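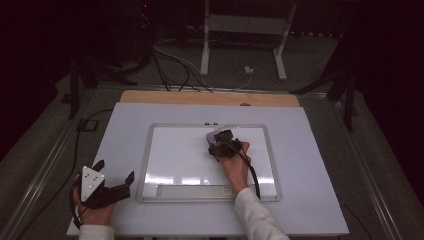

Figure 1. The two hand-held grippers at the whiteboard, one in each hand.

3.2 Comparison of the grippers

For this test we used the whiteboard with the two small round magnets. Natalia Ochoa and I made 70 trials with each gripper, and Eliseo Meléndez wrote down the results. A trial was counted as good only if the magnet was lifted and placed again without falling.

The right gripper had 63 good trials, the left one had 11 fewer. We think that the angle of the fingers is one cause, but we did not test this separately. The cables also disturbed the wrist in both cases, so in the next test we will fix them to the sleeve.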